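2 min read

Akasside opens a packing room in Kravchuk, and yes, the blue crates are staying

Kravchuk, March. I'm Hnat Kushnir, I run the packing side at Akasside, and I was asked to write this release myself because apparently I talk about crates more than anyone else in the building. Fair enough! So: as of this month our small-parts packing has moved out of the back half of the old shop and into a room of its own on Tudard Street, and we're taking orders from outside customers for the first time.

If you've bought spare parts from us before, you know how it used to go. You'd call, one of us would dig through a stack of cardboard, and you'd get your order in a week or so (sorry again to everyone who waited on hinge pins last fall). The cardboard got soft at the corners, the labels peeled, and we once spent most of a Friday looking for a box of caps that was under another box of caps.

The new room runs on big plastic crates. Ours are blue, heavy-walled, with ribs up the outside and a fat rolled rim you can get your fingers around, and they sit in pairs on stainless steel stands at a height that's kind to your back. You walk up to a pair, pick from one side, pick from the other, and move along. I'm six foot two and my coworkers mostly aren't, so we argued about that height for a while and settled on something everybody can reach into.

We moved 1,693 part numbers over, which took six evenings and a lot of takeout. Buttons, caps, knobs, brackets, feet for shelving, all the little stuff people lose and then need right away. The list is on paper at the front counter and we'll print you a copy if you ask. Fluniven, our delivery partner, picks up at 2 in the afternoon, so anything you order in the morning should go out on the same truck.

A few people have asked if we'd be switching to lids. Not right now. Lids end up on the floor, and then they end up on top of the wrong crate, and I like being able to lean over and see what's running low. We do wipe the crates out before we refill them, and smaller parts go in bags so they don't wander into the corners.

Walk-ins are welcome too! Come to the side door and ring, and bring the old part with you if you still have it, even if it's in pieces. We can match most things by eye, and the ones we can't we'll set aside and look up. There's no minimum order, so if all you need is one cap for one switch, come get your one cap.

Contact: Hnat Kushnir, Akasside packing room, Tudard Street, Kravchuk | © Akasside | Back to top

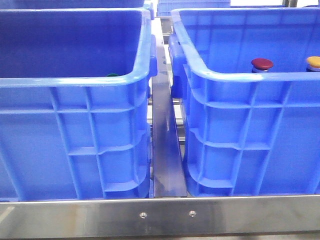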